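Wurau drop-off site to close for repaving, residents told to plan ahead

4th May

The Wurau recycling drop-off shuts its gates at closing time tonight and won't open again until the new pavement is in. Town public works office put the notice up on its site this morning, a day later than promised. Anybody with a garage full of cardboard has until 7 p.m.

The closure covers the whole lower lot. That means glass, cans, cardboard, scrap metal and the yard waste pile. The swap shed too, which had only just gone back to its summer hours. Household trash pickup on the street is not affected and neither is the blue cart route.

Work was first set for last fall. Then the paving bids came in high, the town put it off over the winter, and the potholes by the exit got worse. By March drivers were swinging out onto the grass to miss the biggest one. The grass is gone now too. A second round of bids went out and the job went to Cerkik, the same outfit that did the library lot and the bus turnaround on Mill Road.

According to the notice the crew will pull up the old asphalt first, then fix the drainage along the back fence, then pave. Drainage is the part that could drag. Water has been sitting back there for years and the town is not sure what shape the pipe is in. If the pipe has to be replaced all the way to the ditch the schedule moves, and the office says it will post a new one.

For now the plan is to reopen before the end of May, weather permitting. No firm date. The office said it would rather not give one and then have to take it back, like it did with the pool.

The town has set aside 3,000 dollars for the temporary setup, mostly signs, fencing and hauling. Paving money comes out of a seperate road account approved last year.

What to do in the meantime

Residents can use the Zillurlow transfer station, across the county line, under a deal the two towns signed for the length of the closure. Bring something that shows a Wurau address. A power bill works, so does a driver's license. The dump sticker on your windshield does not count over there, the colors are different and the gate staff won't take it.

Zillurlow is open Tuesday through Saturday, 8 to 4. Closed at lunch, noon to 12:30, and they do mean closed. Last car in at 3:45.

There is a limit of 20 bags per household per visit for yard waste. No limit on cardboard as long as it's flat. Contractors are not covered by the deal and have to pay the regular Zillurlow gate rate.

Take Route 191 north and turn at the feed store. Do not follow your phone if it sends you over the one-lane bridge, it's posted for weight and a loaded pickup with a trailer is likely over. The trailer line forms on the right, cars on the left.

Small trailers okay. Anything with dual axles, call first.

Glass

Glass is the headache. Zillurlow does not take it. Never has. So the town will put one glass dumpster behind the fire station starting tomorrow, bottles and jars only, lids off. No window panes, no mirrors, no drinking glasses, no baking dishes. If it's full, take it home, don't leave boxes on the ground. Last time the town tried this people left boxes on the ground, and the firefighters ended up sweeping it up so the trucks could get out.

The town asks that nobody drop bottles there after 9 p.m. There are apartments right behind it and the sound carries.

Scrap metal

Zillurlow takes scrap metal in the bay on the far side of the scale. Appliances are okay if the doors are off. Anything that held refrigerant needs a tag showing it was drained, and there is a fee of 100 dollars for units that show up without one. Paint cans have to be empty and dry, with the lid in a separate pile. Propane tanks are a no, even empty ones. The hardware store on Main swaps those.

Aluminum and steel go in different piles. If you aren't sure which you have, try a magnet before you leave home, it saves holding up the line.
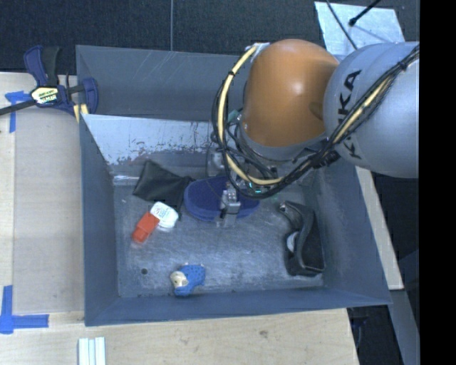
Yard waste

Leaves and grass in paper bags only. Plastic gets turned away. Brush no longer than four feet and no thicker than your arm, tied in bundles if you can manage it. No stumps and no dirt. Wood chips can be picked up free on the way out, bring your own shovel and buckets.

The Wurau compost giveaway planned for this month is off. The pile will be moved to the upper lot during the work and covered. Office is looking at June for the giveaway, more on that when there's a day picked.

Batteries, bulbs and paint

Neither site takes hazardous stuff right now. Hold on to it. The regular county collection day is still on the calendar for fall, and the pharmacy still has its box for the small household batteries by the front door. Tape the ends on the nine-volts.

Swap shed

Everything in the shed has been boxed up and moved to the old Rozīte furniture building on Center Street for storage. It is not open to the public there and donations left at the door will be thrown out. Books can go to the library sale instead, no encyclopedias or textbooks. Clothing can still go in the bin at the grocery store lot.

Traffic

Expect dump trucks on Landing Road on weekdays from 7 in the morning. One lane near the entrance will be closed at times, with flaggers. School buses will keep to there normal route for now. The walking path along the fence closes with the lot, and the dog park stays open but parking for it moves to the ball field.

Questions go to the public works desk at town hall, open weekdays until 4:30. Leave a message if you get the machine. Schedule changes will be posted on the town site and on the board outside the post office.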